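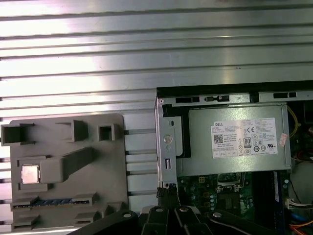

Teaching the arm by hand: questions we keep getting

Does it learn from one go?
No. The sales talk at Ukstead said 50 demonstrations would do for fitting a processor. We are at 220 and I still wouldn't leave it alone with a motherboard.

Do you hold the arm or use the remote?
Both. Holding it is quicker to pick up, but your hands get in the way of the wrist camera. The remote is slow and you feel nothing through it, which matters with a CPU socket.

Why the grey fixture plate?
So the chip starts in the same recess each time. Fair enough, but ask how it copes when the chip doesn't. We haven't had a good answer.

Can anyone give demonstrations?
In theory. Gráinne Ó Briain's runs are smooth and mine are not, and mixing the two made things worse.

Would 1000 runs fix it?
Clonia say so. Last August they said the same of a smaller number.

Should I bin a bad run?
Bin it if you dropped the part. Keep it if you missed and recovered. Jaqueline Trujillo disagrees, so ask her too.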